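Sorting the tomatoes

Print this post
E-mail this to a friend

The last of the tomatoes came off the vines this week. I pulled the plants the same afternoon and stacked the cages behind the shed, so that is the garden done apart from the kale.

I had 38 plants this year, which was too many. I said that last year too. Most of them were cherry types, started from seed under the lights in March, and a few were big slicers I bought as seedlings from the nursery out on Dunbar Road. The slicers did badly. Two of them got blossom end rot early and never really recovered, and the others cracked every time we had rain after a dry stretch. The cherries did what cherries do and took over the path.

The end-of-season pick is always a mess because everything comes off at once, ripe or not. I used to put it all in one big bowl on the counter and then find the soft ones at the bottom by smell. Now I sort on the table the same day and it takes less time than I expect.

My method is simple. A cloth goes down first so nothing rolls. Anything split gets pulled out and eaten or cooked that night. Then I go by color. Red ones get used this week. Orange ones stay out at room temperature and will be red in a few days. Green ones that have started to go pale or a little yellow will usually ripen indoors. Hard dark green ones mostly won't, and I pickle those or fry them.

I don't wash anything until I am going to use it. Washed tomatoes went moldy on me around the stem end two years running. I also stopped putting them on the windowsill. They get hot there during the day and cold at night, and the skins go leathery. A shallow cardboard box in the hall closet works better. One layer, stem side down for the big ones, and check every 2 days.

People say to put a banana or an apple in the box. I tried it with one box and not with the other, and the fruit box did turn faster, but it also had more go soft at once. If you want them spread out over a few weeks, skip it. If you need a pan of sauce by the weekend, use it.

For the green ones I use the brine recipe off the back of the Coludow jar lids, with half the sugar. I have made it 4 times now and the only batch I didn't like was the one where I cut them too thin. Small ones can go in whole if you poke them with a skewer first. Give them at least two weeks in the fridge before you open one.

The only trouble with sorting at our table is that it is also where everything else gets put down. There are boxes and a gift bag lined up against the wall behind it, and those haven't moved in a while. I keep meaning to find a shelf for them. The blue cloth with the writing and the heart on it is the one I use for this, and it goes straight in the wash after.

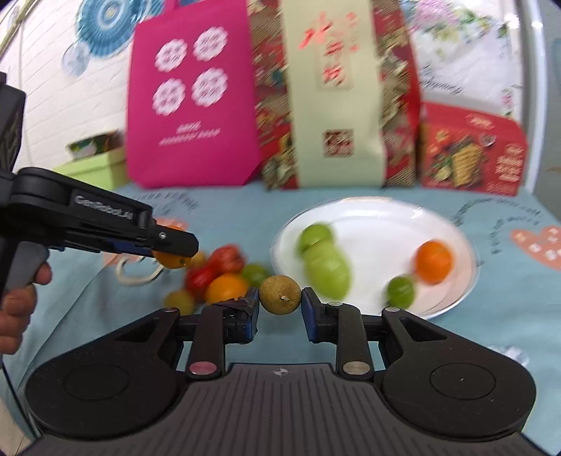
Fundov wrote in after my last tomato post to say that sorting by color is fine for red types but no help at all with varieties that stay green or yellow when ripe, and that the better test is a light squeeze near the bottom. I agree with that. I grew one green-when-ripe kind a few summers back and let half of it rot waiting for it to change. These days I squeeze anything I am not sure of. If it gives a little, it's ready.

He also asked how I keep track of which plant did what. I write it on the seed packet with a marker and put the packet back in the tin. I had a spreadsheet for one season and never opened it after June.

For next year I am cutting back to a dozen cherries and dropping the slicers. I want to try Tustar, a small orange one a neighbor had good luck with against the fence, and I saved some seed from my best yellow plant. I don't know if it will come true. The rest of that bed is going to beans.

The pickles go in jars tonight. The orange ones are staying on a plate where I can see them.

Print this post
E-mail this to a friend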